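Filtering hand-held gripper demonstrations before training
Tredik docs, last updated 12 Feb 2021

This page covers the filter step for wrist-view demonstrations. It assumes the clips are already in the Pristwood folder layout and that the gripper width log is synced to the video.

Step 1. Run the sync check. Clips with an offset of more than 20 ms are moved to the reject folder and are not repaired.

Step 2. Mark close-range spans. When a blue object fills most of the wrist view, the pose tracker has little background left to work with.

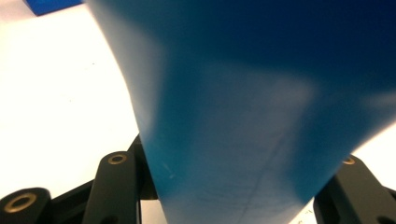 Set the minimum span length to 3 frames. Shorter spans are interpolated from the poses on either side. Longer spans keep the raw pose and get a low-confidence flag, which the Albers loader reads as a loss weight.

Step 3. Check the fingers. Both fingertips should be in view at the approach, with the object between them. If one is missing, trim the start of the clip until both are visible – do not crop the video.

Step 4. Export with Clusus, using 2 workers. Files written before the May format change need the old header option. 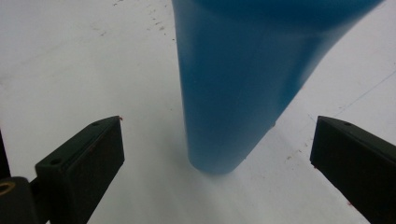 Can flagged spans be dropped entirely?
They can, but the policy then sees few samples near contact. In our runs it tended to stop short of the object and close early. Keep the spans and lower the weight first.

Step 5. Replay 20 exported clips at random and compare gripper width against the video.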